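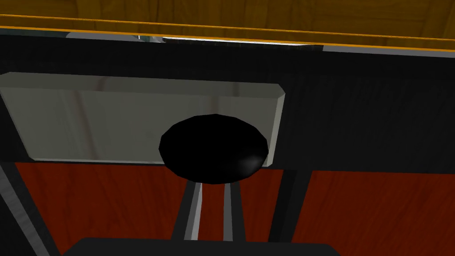
Week 6: What "free and open to the public" means

Handout for the concert programming module. Read it before Thursday's seminar and bring a listing of your own choosing, printed.

Most of you will have written a concert listing by now, or helped to. It probably had the phrase "free and open to the public" in it. I want to spend this week being awkward about that phrase, because I think it gets far less scrutiny than the programme notes do, and it makes a bigger promise.

1. Three claims in one line

The phrase says there is no charge. It says there is no membership test. It also suggests, without stating it, that the public knows about the event and could get there. The first is easy to check. The second usually holds, although halls inside locked university buildings are a fair exception. The third is where I start to have doubts.

Look at the time and place of any free lunchtime recital. If it begins at ten past one on a working day, on a campus at the top of a hill, with the last useful bus at noon, then "open" describes the door and not much else. I don't say the recital is a bad thing. I say the listing claims more than the organisers have arranged.

2. The Mestivcombe series

We will use this one as our main case. The papers are in the module folder.

Mestivcombe is a small town with one decent hall, which seats 400. The series began as a ticketed season of chamber music and touring percussion. It then went free, with a grant covering the artists' fees. The application said that dropping the ticket price would "open the hall to the whole community". The closing report gives a total attendance of 909 across the season and calls this a success.

Before you agree, ask what the figure counts. It is a total of seats filled. Someone who came to every concert is in it every time. The report gives no number for separate people, and I have found nothing in the papers to suggest anyone tried to work one out. There is also no comparable figure for the ticketed season, so we can't say whether going free brought in more people, fewer, or the same ones paying less.

A survey was handed out at the final concert. It drew 40 replies, and all but 2 rated the evening "good" or "excellent". I'd be careful here. People who stay to the end of a free concert and then hunt for a pen are not a fair sample of anybody. Those who disliked the first half had gone home. Those who never heard of the series weren't asked.

None of this shows that the series failed. It may have been lovely, and the percussion night in particular is spoken of warmly in the local paper. My complaint is with the evidence, which would look the same whether the claim were true or false.

3. Who pays for free

Somebody does. Usual sources are a grant, a university department, a sponsor, the bar, or the players themselves. The last is more common than the textbooks let on. If an ensemble takes a reduced fee "for the exposure", the audience has been given a present by the musicians, and the listing thanks the host.

Compare two arrangements from the reading pack:

The Plorna Quartet plays free concerts at its full fee, paid by the venue. The venue treats this as a cost and reports it as one.

The Talton Rooms offers a free stage with no fee, a collection at the door, and a share of bar takings "where practicable". Find out what that last phrase has meant in practice, if you can. The published accounts don't say.

Both would appear in a newspaper under the same heading. A reader has no way of telling them apart. Consider whether they ought to.

4. The biography problem

Free events lean heavily on the artist's biography, as there's no price to signal quality. Hence the pile of adjectives. "Acclaimed", "internationally recognised", "boundary-crossing", "a unique fusion of". Try this on the listing you bring: strike out each adjective that could be attached to any other performer without anyone noticing. See what is left. With luck you'll have an instrument, a place or two, and the names of some pieces.

Be especially hard on "fusion". It tells the reader that two things have been mixed and leaves out which two, how, and whether they got on. The Negussie Ensemble's listing in the pack is a better model. It says which scales are used, which instruments were retuned, and how long the piece lasts. It is a bit dry. I would still rather have it, and I suspect a nervous first-time concertgoer would too, though I have no survey to prove that either.

5. Things to look for in your own listing

Does it say how long the concert is?
Does it say whether you need to book, and what happens if you booked and it's full?
Is there step-free access, and is this stated or left to a phone call?
May people leave part way through? (Regulars know. Newcomers don't.)
Are children welcome, or merely "permitted"?
Who is paying, and is that shown anywhere?
If the phrase "all welcome" appears, what has been done to make it so?

6. Written task

Rewrite your listing in no more than 150 words. Keep every fact that a stranger would need and drop every claim that you couldn't defend if asked. Underneath, add a short note — half a page will do — on what you removed and whether the event now sounds less attractive. If it does, say so plainly. I am not convinced that accuracy always sells seats, and I would sooner read a note that admits the trouble than one that pretends it away.

Hand in by noon on the Monday after reading week. Late work goes through the office in the normal way.

Reading: pack sections 4 and 5, plus the Mestivcombe closing report. The appendix on catering can be skipped.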